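Questions from the floor: the Ceditz robot at Rutgate

Put together by Mervin Doucette for the staff noticeboard. Last changed 12/31/20.

Is it true the robot starts work in June?

That is what the plan says. The plan also said it would be sorting returns by now, so treat June as a hope. I have asked for the list of jobs it has to manage before it comes over from the Canddale site, and I haven't been given one.

Which jobs are we talking about?

Light tidying and handling. Picking up baskets and small boxes, putting them on a shelf, clearing a desk for the next person. The slides from Ceditz mention "general support duties" as well. I asked what those were and got the same slide again.

Will anyone lose hours?

Management says no. I'd like that in writing, and so should you. There are 109 of us on this site and 42 are on contracts where the hours can be changed with very little notice. A promise made in the canteen doesn't cover them.

They say it will take away the dull work. Isn't that good?

Depends who is doing the dull work and what they get instead. Clearing desks is also when people sit down for a minute, have a word with each other and spot that something has been put in the wrong place. If that goes and we get more picking in its place, I wouldn't call it a gift.

Is it as quick as a person?

We were told it gets through 158 items in a shift. Wijesinghe, who supply our shelving, reckon a new starter does more than that before lunch. Nobody from Ceditz would tell me if a shift meant theirs or ours, or how many of the items had to be picked up again by somebody else.

Have you seen it for yourself?

Yes, at Canddale. It has two arms and proper fingers, and it's set up with a small white desk, a yellow basket and a mesh shelf unit.
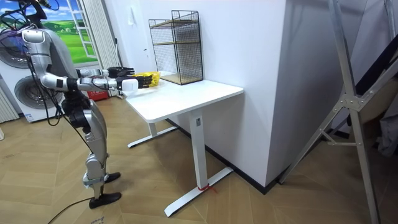 My worry is what happens between a quiet room and our packing hall at four in the afternoon, with trolleys going past and half the baskets overfilled. I asked if there had been a trial in a busy space. There is one "under discussion".

Who looks after it when it stops?

Two of us are meant to be trained. The training is one day and there is no extra pay attached - I have raised this twice.

What is it costing?

The only figure I've been shown is 2960 a month for the hire, with support charged on top. Ask what the support costs and the meeting moves on.

Can I refuse to work next to it?

You can refuse anything you believe is unsafe, same as always. Tell your supervisor, write it down and give me a copy. We haven't seen a risk assessment for Rutgate yet, and until we have I would keep asking for it.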